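Last updated 8 May 2021

I met Asmaa El Idrissi in the back room of Trotolus, the small arts space she runs above a bike shop, and she had a plate of cookies on the table before I'd even found my pen. She wanted to talk about money. Most people in the arts really don't!

"I used to be scared of asking," she told me. "I'd write these long, sad letters and then I'd never mail them." What changed was a local bakery chain, Ostetar, which offered to pay for one season of free evening concerts. She'd asked for chairs. They came back with a check that covered the chairs, the musicians and a piano tuner, and they've stayed on for 5 years.
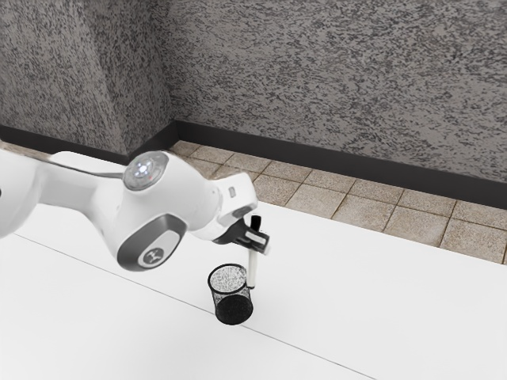

By Lahcen Kettani

I asked what Ostetar gets out of it, and she laughed (she laughs a lot). "Their staff come! The first night we had two of them, sitting by the door with their coats on. Last November they filled three rows." The company's name goes on the program, small, on the back page – she was firm about that, and they didn't argue.

Individual giving is a different story. Trotolus has 423 donors on its list, and most give up to $604 a year. Asmaa writes to every one of them by hand, which I found hard to believe until she showed me the ink on her sleeve.

"I don't send them a report," she said. "I tell them who played and who forgot their shoes."

Next she's hoping to find a partner for the Luangrath readings, which lost their funding last spring. She has a meeting lined up, and she wouldn't tell me who with, though I did ask twice.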